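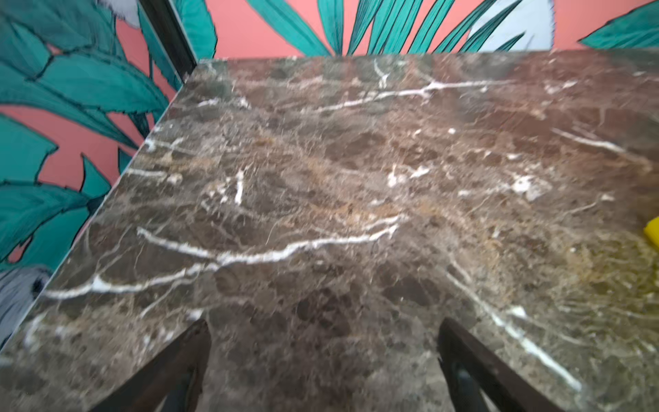 Right, hello! I'm going to start with my kitchen, sorry. I've got 17 mugs and I want a machine to put them away. Can I have one yet? (Pause, hands up, who says yes?)

Tidying sounds dull, but think what's in it: spot the thing, get hold of it, decide where it lives.

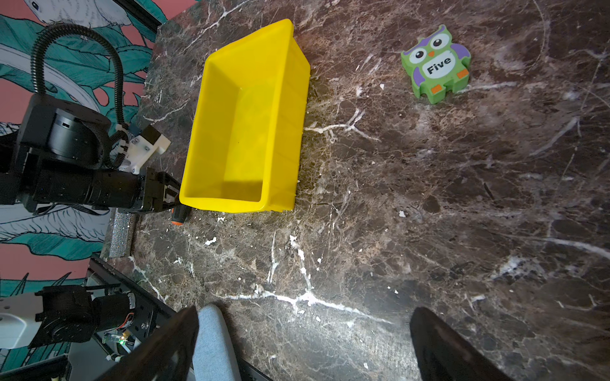 Same on the shop floor. Imre Rácz at Bodnár told me he'd happily hand over putting tools back in trays tomorrow, and then gave me 4 jobs he wouldn't. Read list, don't rush. 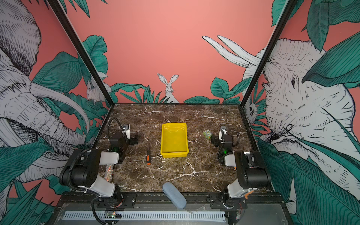 Two arms, one yellow tray, a screwdriver to its left.

My answer: not yet, ask me in October!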